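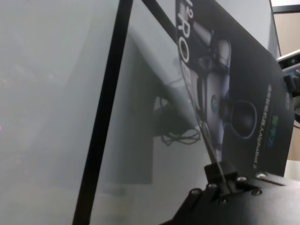

I bought the Kerdale heated lash curler with my own money in February, after two brides in a row asked me if I had one. It was $51 plus shipping, and my regular metal curler was $16, so it had some proving to do. The big pitch is that it's cordless. Fine by me. I do makeup out of a rolling case, and black cables looped all over each other next to a box are pretty much what the bottom of that case looks like by the end of a weekend. One less thing to plug in sounded good. Except it still charges with a cord, a short one with its own odd little plug, so you've gained a cable and lost nothing.

The claims on the package are big. Curl that lasts all day, no pinching, safe over mascara, ready in seconds. I've been doing faces long enough to read that kind of thing with one eyebrow up.

Heat-up first. There are two settings and a light that goes from red to green. On low I'd call it usable when the light turns. On high the light turns green well before the pad feels any different to me, so I don't trust it. I touch it to the inside of my wrist every time before it goes near anybody's eye, and I'd tell you to do the same no matter what the light says.

The curl. On my own lashes, which are straight and point at the floor, it gave a nice soft lift. Softer than the metal one. I did the left eye with the Kerdale and the right with my old curler one Tuesday morning, same mascara on both, and by dinner they looked the same, meaning both had dropped. With waterproof mascara the heated side held a little better. A little. I had to go to the good mirror to be sure.

Over mascara it's risky. If the mascara is fully dry and it's a thin tubing formula, okay. I tried it over the Belier volumizing one and it got gummy and left the lashes in clumps, and then I spent ten minutes picking dried stuff out of the comb teeth with a spoolie. The teeth don't come off. For one person at home, that's annoying. For somebody working on clients it's a real problem, because you can't sanitize what you can't reach.

Vira Palamarchuk, who I split bridal jobs with, likes hers a lot more than I do. Her lashes are long and already curl some, and she uses it for touch-ups between the ceremony and the photos. She also has the Sireo version, which opens up like a regular curler, and she says the Kerdale is gentler on the lid. I'll give it that. It has never pinched me.

Battery is the other thing. The site says 124 uses per charge. I got nowhere near that, maybe because I hold it longer than they want you to. Mine needed charging after roughly two weekends of work, and there's no low battery warning. It just goes lukewarm on you.

Would I buy it again? At $51, no. If it drops into the twenties and you only do your own face, sure, give it a try. For my kit I'm sticking with the metal curler and fresh pads.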